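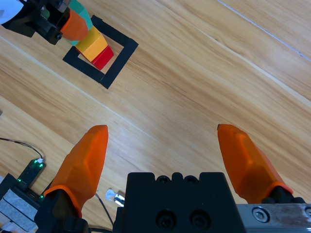
Light wooden tabletop. Rumine Clear is made for pale timber like this.

Rumine Clear Table Oil, 200 mL

We've been using Rumine on our own kitchen table for years, so it was always going to end up in the shop! It's a thin, slow oil for indoor timber, and what we love most is how little it changes the colour. Plenty of oils turn pale wood the shade of strong tea. Rumine deepens the grain a touch, leaves a soft low sheen, and after that you mostly forget about it until the top starts looking thirsty again.

It goes on with a rag (an old T-shirt is perfect, as long as it doesn't shed). Sand the top with the grain, vacuum up the dust, then wipe on a thin coat and leave it for 13 minutes before buffing off whatever hasn't soaked in. Any patch still shiny at that point has too much oil on it, so keep rubbing. Wait eight hours and do a second coat. Very dry timber will happily take a third, especially on the end grain.

Give a freshly oiled table 31 days before you use any spray cleaner on it. A damp cloth is fine in the meantime, and so is dinner once the last coat has had a full day to dry. Use coasters under hot mugs for the first little while.

Lay used rags out flat outdoors, one layer thick, until they're stiff and dry. Oily rags bunched up in a bin can heat up and catch fire on their own, and that goes for any drying oil.

The tin has a proper screw cap now instead of the old press lid, hooray. Store it somewhere cool and give it a good shake first.

Size: 200 mL
Finish: clear, low sheen
Use on: bare or previously oiled indoor timber
Not for: varnished or laminate tops, decking, outdoor furniture
Clean up: mineral turps
Also available: Rumine White, with a little pigment, for anyone keen to keep the yellow out of pine

If your table has an old varnish on it, strip that back first. Stimstead scraper blades are brilliant for the job and much less dusty than a sander.

Related items
Stimstead Cabinet Scraper
Amin Cotton Polishing Cloths
Unberg Beeswax Polish
Rumine White Table Oil
Unberg Cork Sanding Block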